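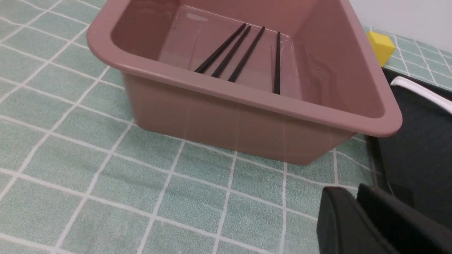 Sarpong replied that the new single has two mixes, so check which one you're hearing before you complain about the vocals.

**Fluscombe single sounds different on my phone**

I bought "Trallex" from the band's page in March and it runs with a long intro. The one on streaming starts right on the first verse and the backing vocals are quieter. Did they redo it?

**folteck_fan**

The page version is the album mix. The streaming one is the radio edit, 11 seconds shorter. Both are on the deluxe release, tracks 3 and 8. 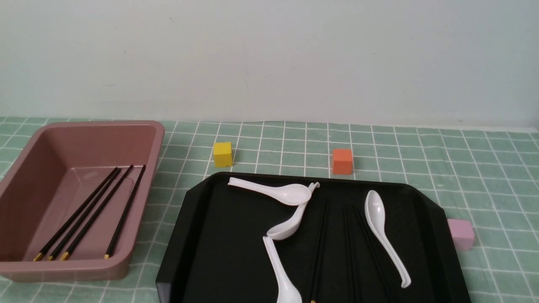

*Pink bin and chopsticks on a green grid cloth*

**sidetwo**

no idea about the mixes but they only pressed 1,000 of the vinyl, so get one if you can. Mine has the long intro.

**Sarpong**

Vinyl is the album mix too. Look for "edit" in small type after the title.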